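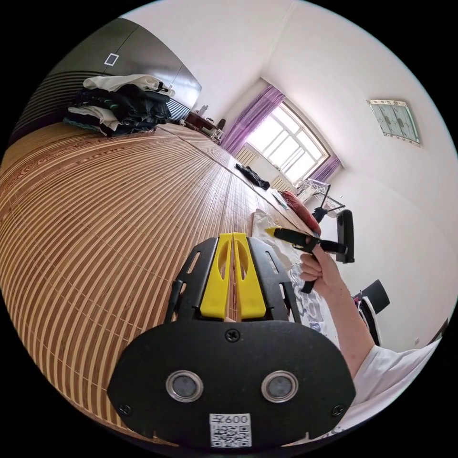
About Us

Hi, and welcome to Plindley! I'm Venkatesh Varma, and I started this little business because I love a tidy bedroom and I'm married to someone who doesn't notice one way or the other. We help people sort out the rooms they sleep in: the bed, the wardrobe, the desk that has become a place to put things down. We started with one client, a neighbor on Zepeda Street who couldn't find her winter coat, and as of this past December we've worked in 712 bedrooms. I still have her thank-you card on my fridge.

How We Work

We start with the bed, always. It's the biggest flat surface in most bedrooms, so it makes the best sorting table you'll ever own. If you sleep on a bamboo mat in the summer like I do (I grew up with one, and I can't sleep on anything else once it gets hot), leave it right where it is. Clothes slide around on it nicely and you can wipe it down when you're done.

Then we fold. Shirts with shirts, pants with pants, and one tall stack per person until we know how much we're dealing with. I know people have strong feelings about stacks, and my business partner Hartmut Baumgart will tell you they should never be higher than your elbow. I go higher. We've been arguing about it since the first week and I don't see it ending!

After that come the pieces that never make it into a drawer, the towel or shirt that got hung up by the window and sort of moved in there. 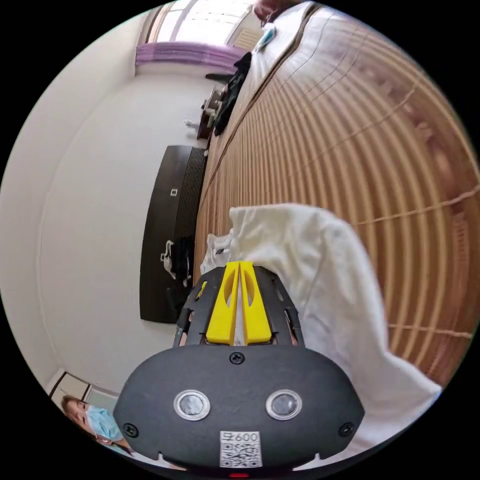
My rule is that anything draped over a blind or a piece of furniture gets folded the same day, even if it goes back on the pile badly. Blinds like it better too - wooden slats collect enough dust without a pile of laundry on top of them. Same goes for bags hanging off the cabinet. Take them down, empty them out (you'll find receipts, I always do), and decide if you still carry them.

Plastic bags and loose sheets of paper come last. They're light and they float around the room, so we keep one spot on the bed for them and go through the lot at the end, usually with a cup of tea.

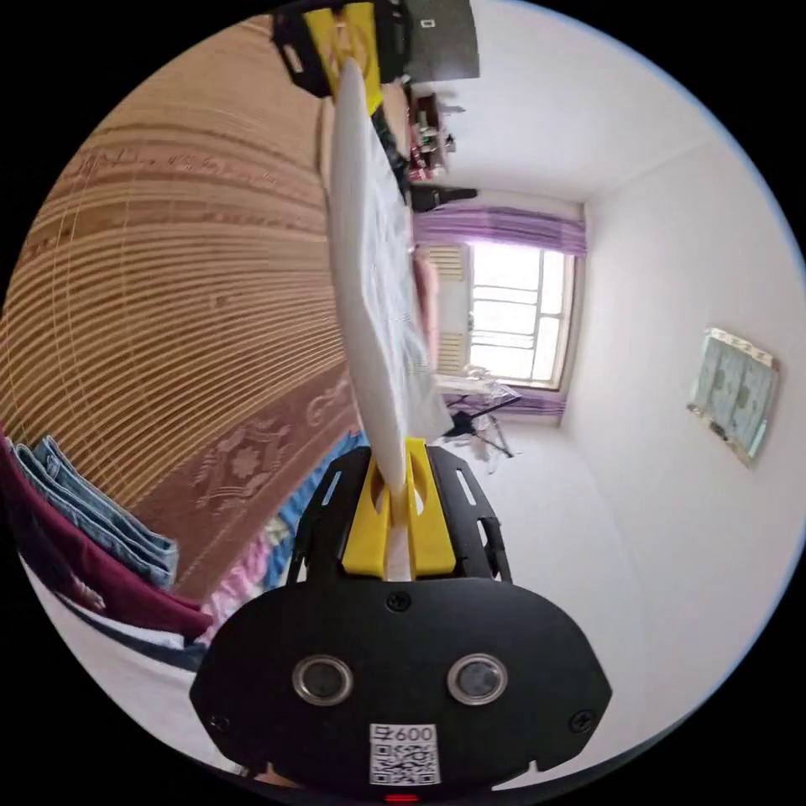 Hartmut does the papers. He's better at it than I am, and he's quick - a small desk takes him roughly 60 minutes, start to finish. He used to run the back office at Skellano, a stationery shop in Nerby, and he still can't walk past a crooked pile without straightening it.

What It Costs

A single bedroom is $200, and a bedroom with a full wardrobe and desk is $400. We bring the labels and boxes, you keep everything you want to keep. I'd never throw out a thing without asking you first, and that includes socks.

Come Say Hi

We're in Nerby, over the bakery, and you can knock any weekday morning. If you'd like us to come take a look at your room first, the visit is free and we'll take our shoes off at the door.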